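We use cookies to remember your settings and to count visits. Accept all | Manage choices

# Flodley washstand notes

Notes on what ends up beside bathroom sinks and where people put it back. Compiled by Valentin Grabner and Ingrid Blackwood, with labels checked by Diễm Đinh. Version 3, July.

## What is in it

930 entries from 40 bathrooms. Each entry is one line: the item, its place on the counter or shelf, and whether it had moved by the next visit. Cups, toothpaste, soap, combs, razors. Towels were dropped in version 2 and I don't miss them.

## What I would not trust

The column called `tidy`. It holds a score from 1 to 5 and the two people scoring disagreed on 102 entries, mostly over whether a tube lying flat counts as put away. Matilde Mota says it does. I say a tube lying flat is a tube somebody dropped. We kept both scores, so pick one and say which.

I'd also be wary of any claim that a tidy counter means a tidy household. Thaddeus Tillman wanted that sentence in the summary. There is nothing in the entries to back it up, and I took it out twice.

The Pandano bathrooms were all visited on a Wednesday evening. Don't compare them with the Lomis ones, which were visited before breakfast.

## Labels

`cup` covers mugs, beakers and tumblers, handle or no handle. A plain cream tumbler goes in here. `tube` is toothpaste only, whatever language is on the packet; hand cream is `other`. If a cup is in front of a tube and hides part of it, log both.

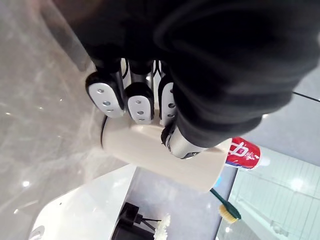

Should a toothbrush kept in a cup be logged separately?

Log it as its own line and put the cup's entry number in `held_by`. Version 1 didn't do this, and 81 brushes had to be added later from the written notes.

## Known gaps

No shared bathrooms. Shelf heights are missing for Montoya. Corrections go to Ingrid.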